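Flarnholm Robotics Club forum > Projects > Block pushing task, spring group

jolene_l
Posting here so it's all in one place before Tuesday. We have the arm pushing blocks with the plain rod fitted and the students want to train it on typed instructions, things like "push the red star to the blue cube". Roxana's group has recorded 192 runs so far. The target Shona set was 600. Two questions. Do we keep going with the same start layout, and does anyone object to lowering the push speed? The blocks are light and they skid.

m_sadeghi
I'd lower the speed. Last week the heart went off the side of the board three times in one afternoon and each time the run had to be thrown out. On the layout, I would stop starting with the colours in pairs. If every run begins with the blocks of one colour together, the model can learn that and then do badly when they're mixed.

jolene_l
The pairs were meant to make it easier for the new students to reset between runs. They put two of each colour down, leave the middle clear, press start.

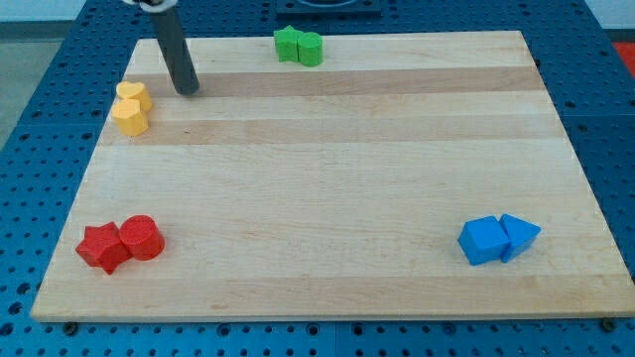
It takes them well under a minute to reset like that. When we tried fully random positions in February it was more like three minutes, mostly because people argued over what counted as random.

roxana.n
Speaking for the group doing the resets, we don't mind mixing them. A printed list would help. Someone writes a script that gives a position for each block, we put them down and tick it off. What slows us down is having to decide.

Also can we agree on names? Half of us type "cylinder" and half type "circle". Same with hexagon, one person keeps writing "nut".

m_sadeghi
I can do the script tonight. For names I'd leave them as they are. People will type different words when they use it, so the training data should have different words in it.

shona_t
I disagree on the names for now. With 600 runs we don't have enough examples to cover every word people might use. Fix the names first, get it working, then add the others later. If you want "nut" in there you're looking at 900 runs and I can't give you the room for that long.

m_sadeghi
Fair point on the room. I still think it's a mistake but I'll go along with it.

isla_ormsby
Is the Drakard controller still dropping its connection? We had that at Pomare last year and lost a whole evening of recordings. Changing the cable fixed it for us.

roxana.n
It dropped twice on Tuesday, both times after the arm had been idle a while. We lost one run. I'll ask for a new cable.

jolene_l
OK, so:
Push speed down by a third.
Names fixed: star, heart, hexagon, cylinder, cube, triangle. Always with the colour.
Mojtaba's script for start positions, printed and kept by the keyboard.
Keep the 192 we have but store them in a separate folder.

shona_t
Fine by me. Check the screws on the board before each session as well, please.

m_sadeghi
Script is in the shared folder. It keeps every block away from the board edges, so the heart should be safer. Let me know if any two positions come out too close together, I only tested it on 2 sheets.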